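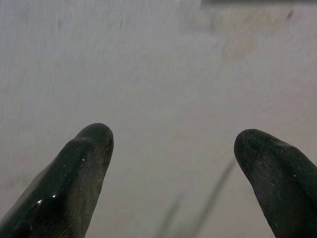 Key control

Key control is the set of practices by which an organization issues, records, stores and recovers the mechanical keys to its buildings and equipment. It covers the keys themselves, the blanks from which they are cut and the records that tie each key to a holder. It is usually treated as a branch of physical security, separate from lock design and from electronic access control.

Key systems

In a simple system each lock has its own key, called a change key. In a master-keyed system, a key of higher level also opens a group of locks. Large sites add a grand master above several masters. Each added level reduces the number of distinct change keys that can be cut for a given lock type and raises the cost of a lost key, as every lock under that key may need to be rekeyed.

A restricted keyway limits copying by limiting the supply of blanks. The Lodeck profile, for instance, is cut only by dealers who hold a signed authorization from the site.

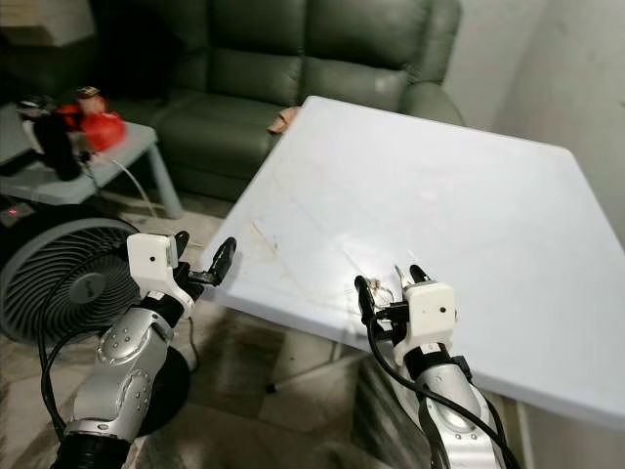 Records

The basic record is the key register. An entry gives the key code, the copy number, the holder, the date of issue and the date of return. Codes stamped on keys are normally blind codes: they refer to a line in the register and reveal neither the door nor the cut depths. The hospital at Hestwood used direct codes until a set was copied from its stamped depths, after which 800 cylinders were replaced.

Registers are checked by audit. In a full audit every holder presents every key. In a sample audit, a portion of the register is drawn and traced. The Brandivau port authority lists 2335 keys in its register and runs a full audit each September, with 23 high-level keys checked monthly.

Storage and carrying 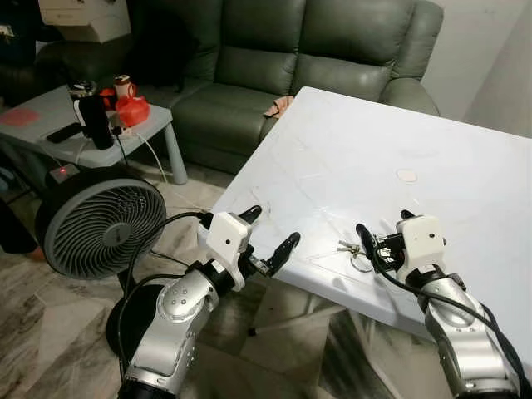
Keys that are shared between shifts are stored in a locked cabinet, on numbered hooks, and signed out as a set. Sets may be joined by a sealed ring, which has to be cut before a key can be removed, or by an ordinary split ring, which can be opened by hand. Keys on a plain metal ring, like the set lying on the white table, can be laid flat and compared with the register entry, but the ring alone does not show whether a key has been exchanged. For this reason some sites weigh each set on return. The Ibarra cabinet series does this at the hook and rejects a set that differs from its stored weight.

Lost keys

A loss is reported at once and the register entry is marked open. The response depends on the level of the key. A change key may call for one new cylinder; a master may call for a whole floor. Many sites keep spare cylinders already pinned to a reserve code, which shortens the work to a few hours. If the missing key is later found, it is destroyed and the entry is closed.

See also: Master keying; Key blank; Interchangeable core; Access control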